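Cookie notice: this site uses cookies to keep you logged in. Accept / Settings

Posted in: Workshop > Two-arm cells > Setup and upkeep

Finger wear and pad changes on a two-arm bench cell

grosness_bench
Our cell packs and unpacks a pencil case. Left arm does the glue stick side, right arm does the marker. We run 30 cycles, then stop and wipe the fingertips with a damp cloth. Tips get changed at 1000 cycles. The right arm has started letting the marker turn as it closes. Same program as in January.
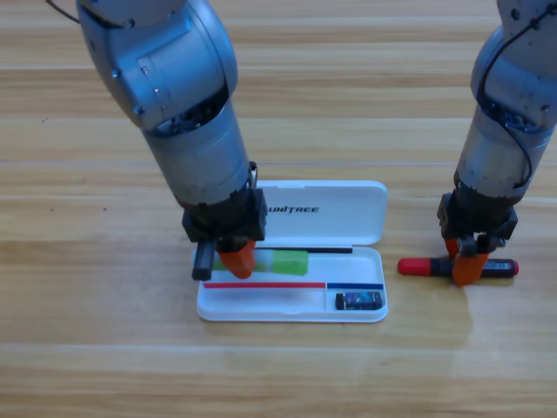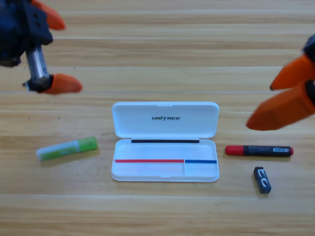 Open case in the middle each time, lid up.
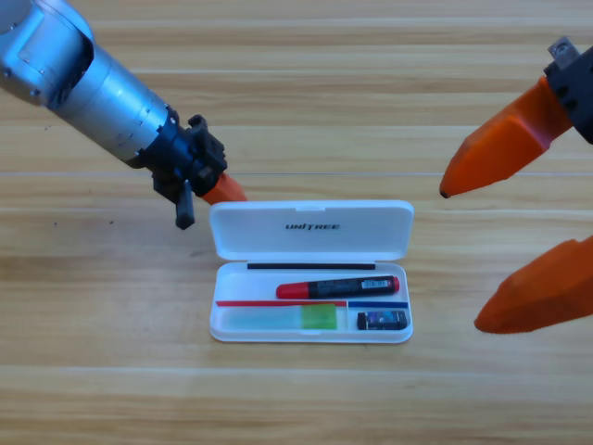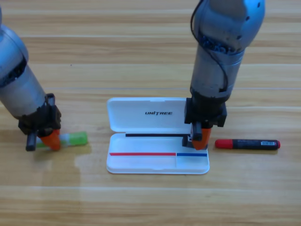

Finger screws are tight and I have re-homed both arms twice. Controller is an Onov, on the stock settings.

ko_fitter
1000 is early. We get 3000 out of a set on our Ko cell. I would look at the closing height first. If the fingers meet the barrel above its middle it will roll whatever the tips are like.

isomlow
Disagree with 3000. It depends what you pick up. Smooth round barrels polish the tips and you can't see it, you have to feel for it with a thumbnail.

grosness_bench
Thumbnail says the lower one is smoother. Height was set with a feeler gauge off the table.

ko_fitter
Off the table where, though? Wood moves. Check it at the spot where the marker lies.

isomlow
He's right on that bit. I'd still change the tips.

grosness_bench
Checked there and it was high. Dropped it and ran 49 cycles, marker turned once. Leaving the old tips on for now. Will do the left arm tomorrow morning.

ko_fitter
Write the new height on the base of the arm.

Contact us | Forum rules | Back to top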